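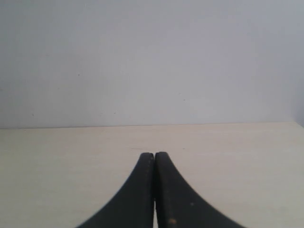
Why meetings run long: speaker notes

Home | Talks | Notes | Contact

May, Amra Ionescu

Open slow. Ask who came straight from a meeting. Wait for the groan.

Last year at Pamar I sat through 468 of them. I can recall 2, and one of those had cake. 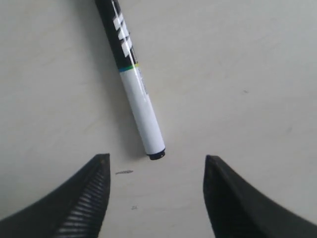
Tell the Kojo story: 15 people, 13 of them on mute, all agreeing to talk again at 4 p.m. Pause before "and we did."

Then the agenda slide. Read it out loud, badly. If Michalis heckles, let him, he's paid for his own coffee. 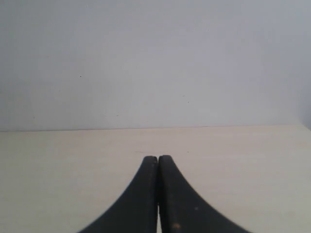

Move on to the standing invite and how to kill it. Finish early. Take questions until they want lunch.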